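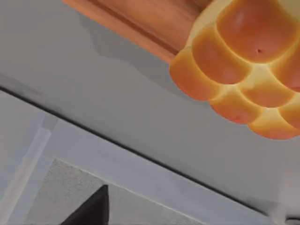
*A pull-apart loaf with eight rounded lumps.*

# How does a whole bunch of strangers pay for one thing?

Last winter the book van in my town, Lurndale, stopped working. If you've never had a book van, it's a little library on wheels. Ours parks by the swimming pool, and then it goes up the hill to the apartments where lots of kids and older people live who can't easily get to the real library (me included, when my bike has a flat). One morning it wouldn't start, and the people at Kahraman Garage had a look and said it needed a new part, and the part plus the work would cost $967.

That's a lot of money! I certainly didn't have it in my coat pocket. But the van was back on the hill before the month was out, and the way it got paid for is called **crowdfunding**. I got so interested in how it works that I decided to write it all down for you.

## So what is it?

Look at the word. There's "crowd," which is a lot of people, and "funding," which is a grown-up word for paying for something. A crowd pays. Everybody puts in a bit and the bits get added together.

People did this long before there were computers. They passed a hat around, or they put a jar next to the cash register at the store. The trouble with a jar is that only the people who walk into that store can put a coin in it. Put your jar on the internet and somebody three states away can drop money in while they're eating breakfast.

## How did the book van one work?

One of the library helpers made a page on a website called Histaser. The page had a story on it, telling what happened to the van and who was missing it. It had a **goal**, the $967. And it had a bar across the top that filled up with green as people gave money (I looked at that bar way too many times a day).

At first hardly anything happened. My grandma gave, the librarians' friends gave, and then it just sat there. Then a mom in Tatmont, the next town over, shared the page with everyone she knew, because she'd used our van when she was little. Those people shared it with *their* friends, and whoosh! The bar was full five days after the page went up.

When lots of people pass something along that fast, we say it has **gone viral**. It's the same word doctors use for how a cold spreads, only this kind doesn't make your nose run.

## Were they all rich?

Nope! This is my favorite part. 197 people gave money. If you share $967 out between 197 people, it comes to a little less than $5 each. That's a fancy hot chocolate. Some people gave more, and some gave a dollar, and one person gave two dollars and wrote a really long note about a dinosaur book.

Try it with your class sometime. Pick something that costs a lot, like a new basketball hoop, and divide the price by the number of kids in your whole school. The answer might surprise you.

## Does all the money go to the person who needs it?

Nearly all of it, usually. Moving money from one place to another costs something, so a small slice often gets taken off for that. It's called a **fee**. Different websites take different amounts, and some ask you to leave a tip for the website too. You can say no to the tip. Grown-ups should read that bit of the page before they press the button, and I'm sorry to say that lots of them skip it.

## What if somebody is fibbing?

Good question, and I asked it too. Once in a while a person makes up a sad story to get money. That's called a **scam**, and it's against the law. Before my grandma gives to anything, she checks a few things:

- Who made the page, and does anybody she knows know them?
- Does it say exactly what the money is for?
- Do they write news on the page later, so you can see what happened?

For the van she just phoned the library, and they said yes, that's us.

A sad story also isn't true just because a million people shared it. Sharing is really quick. Checking takes a phone call, or some reading.

## Can kids do it?

You can't make one of these pages by yourself. You need a grown-up for that, and you need to ask before you give any money online, even your own birthday money. But you can help write the story, or draw a picture for it, or tell people about it. Two kids from the hill apartments made a poster and taped it up by the pool.

There's one more thing to think about. If the page is about a person, that person should get to say yes or no to it first. I'd want to be asked before my name and my troubles went out to everybody in Tatmont, wouldn't you?

The van's on the hill again now, and I have three books due back. One of them is the dinosaur book, and yes, it's pretty good.

*Written March 27, 2025*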